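Jetmont releases teleoperated kitchen demonstrations recorded in simulation

13 December 2018

Jetmont has released a set of 2,770 simulated kitchen demonstrations, each recorded by a person steering a robot arm by remote control. The set covers cabinet doors, drawers, faucets and short pick-and-place moves, and is meant for groups training control policies by imitation. It comes with the recording software, a replay tool and the scene files needed to render the camera views again at a different resolution.

The demonstrations were made with Dernov, the company's teleoperation package. An operator holds a tracked handle in one hand and watches the simulated kitchen on a monitor. Moving the handle moves the gripper by the same amount, scaled by a factor set at the start of the session. A trigger under the index finger closes the fingers. Releasing a second button freezes the arm so that the operator can bring the handle back to a comfortable position and continue from there, a step the manual calls re-indexing.

Two kinds of view are stored for every run. A fixed camera covers the kitchen as a whole, and a second one is attached to the wrist and looks out past the fingers. The wrist view turns with the hand, so walls, tile and doors can come through at steep angles while the operator is lining up an approach.

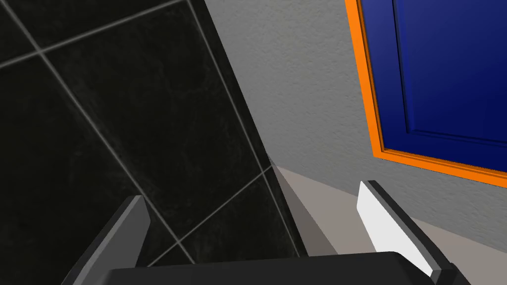
Operators were free to switch between the two views or keep both open. According to the release notes, most settled on the fixed view for the long travel across the room and changed to the wrist view for the last part of the reach. The switch is logged with a time stamp, as is every re-indexing, so users can remove or keep the pauses as they see fit.

The kitchens themselves are assembled by a layout program named Nambiar. It places counters, cabinets and appliances according to a floor plan, then assigns a finish to each surface from a fixed library. Cabinet colors, tile and wall texture are drawn independently of one another, and the results are often combinations that no homeowner would pick. Jetmont kept them in. The stated purpose is to stop a trained policy from tying an action to one color or material, such as reaching only when a white door is in view.

The program produced 620 distinct kitchens for this release. Floor plans are shared between many of them, and the notes advise users to split training and test data by floor plan. Splitting by finish alone leaves the same geometry on both sides and inflates the scores.

Each task begins with a written instruction and the arm in a start pose that varies slightly from run to run. The operator has a fixed time to finish. A run is marked successful by a check on the state of the simulation: for a door, the hinge angle has to pass a threshold and stay there after the gripper lets go. Runs that fail the check are not deleted. They are stored in a separate folder with the same fields, and with them the full count of recordings comes to 3,667.

"The failed ones took as much work to record as the others, and some of them contain a recovery that stopped a second or two short," said Hyun-seo So, who supervised the recording. So said the operators received a short practice period on each task and that practice runs are not part of the release in any form.

Recording was done by nine operators, beginning in April. The files identify them only by number. Differences between them are plain in the logs — some make one continuous motion toward a handle, others stop well short, square the gripper up and then advance in small steps. No attempt was made to smooth the motions after the fact. A filter is included in the replay tool for users who want one, and it is off by default.

Contact remains the weak part of the data. Dernov has no force feedback, and an operator who presses too hard on a door gets no sign of it except on the screen. The simulator limits joint torque, which prevents the worst cases, but the notes list several tasks in which the commanded position of the gripper runs ahead of its measured position while it is touching something. Both values are saved. The notes recommend training on the measured one for the drawer tasks.

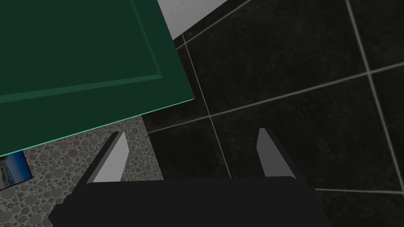

Diswood, which sells a competing recording tool based on moving a physical arm by hand, questioned whether the screen-and-handle method would carry over to real cabinets. In a written comment, the firm said that a person guiding the arm directly feels a door bind or a latch release and adjusts before anything shows on camera, and that data recorded with no sense of touch will lack those adjustments however many kitchens are rendered. It added that it would test the drawer tasks on its own arm before saying more.

Jetmont replied that hand guiding is not possible in a simulated kitchen and that the two kinds of data could be mixed. A version of Dernov with a vibrating handle is in testing. It signals contact but not its direction, and no release date has been set.

The recordings can be downloaded by task or as a single archive. The wrist and fixed views are packaged separately, and the scene files require the current version of Nambiar to load.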